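Fustik Laundry Services
Minutes of the Joint Staff and Management Meeting
Thursday, 2:30 p.m., break room

Present: plant manager, shift leads (day and evening), maintenance lead, HR, three staff representatives, Drokora site engineer (items 1 to 4 only)
Apologies: staff representative for the night shift

1. Minutes of the last meeting

Agreed, with one correction. Under item 5 the folding line was listed as part of the automation trial. It is not part of the trial and there is no plan to add it before the spring.

2. Matters arising

The lockers have been moved. The second microwave has been ordered. The request for anti-fatigue mats at the sorting tables is still with purchasing and the plant manager will chase it.

3. Dryer loading trial

The Drokora engineer reported on the trial so far. The robot handled 242 loads in November, all small-item work (cleaning cloths, aprons, staff uniforms). It takes items from a basket on the floor, puts them into the dryer and closes the door. A staff member still checks the basket beforehand, chooses the program and signs the load sheet.

The robot is slower than a person on every type of load. The day shift lead said this is not a problem overnight, when the dryers would otherwise wait, but that it holds things up between 7 and 10 a.m. It was agreed that the robot will not be scheduled in those hours for the rest of the trial.

Dropped items were discussed. Most drops happen at the door, when a sleeve or apron string hangs over the rim. The engineer has changed the way the arm turns before it goes in. The evening shift asked that anything dropped on the floor go back to wash and not into the dryer. Agreed. The robot will stop and call for a person when it loses an item.

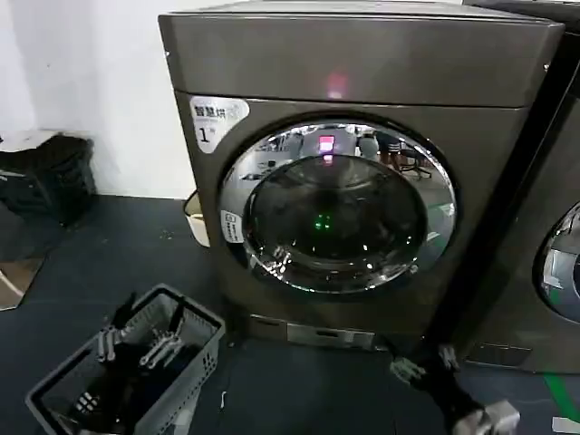
Maintenance raised the cleaning of the lint filters. The daily check used to be done by whoever unloaded the last dryer, and since the trial began it has been missed on several days. The check will now go on the shift lead's sheet at the start and end of each shift. The floor by the dryers is to be swept at the same times.

4. Working near the robot

Staff asked for a clear rule on who may enter the marked area while the arm is running. The rule is: only people who have done the Drokora half-day training, and only after pressing pause. The pause button is to be used freely and no one will be asked to account for using it.

Two people on the evening shift have not had the training. HR will book them in December. Until then they will work at the sorting tables and the pressing station.

A staff representative said the reports sent to the office show idle time by shift, and that people had taken this as a measure of their own work. The plant manager said it was meant to measure the machine only. The engineer will remove the shift column from the report. Staff asked to see the new version before it goes out. Agreed.

The Drokora engineer left the meeting.

5. Jobs and hours

Management repeated that no one will lose their job or have their hours cut as a result of the trial. Staff representatives asked for this in writing, covering the period after the trial as well. The plant manager can confirm it in writing up to the end of the trial and will take the rest to the owners. Staff representatives asked that it be noted they were not satisfied with this answer.

The new role of load attendant was discussed. Three people have been doing the work since October on their old pay grade. HR will bring a grading proposal to the next meeting. If a higher grade is agreed, it will be backdated to the day each person started.

The evening shift lead said there is less bending and lifting, but more standing and waiting, and that some people find the shift longer because of it. Rotation every two hours between the dryers and pressing will be tried for four weeks.

6. Pema account

The uniform contract with Pema has been renewed at 2539 pieces a week, up from 1164. The extra work will start on the day shift and be loaded by hand.

7. Any other business

The side door is sticking again. Maintenance to look at it.

Actions
Anti-fatigue mats: plant manager
Filter check and sweeping added to sheets: both shift leads
Evening shift training: HR
Revised report to staff representatives: Drokora
Written statement on jobs: plant manager
Grading proposal: HR
Side door: maintenance

Meeting closed at 3:50 p.m.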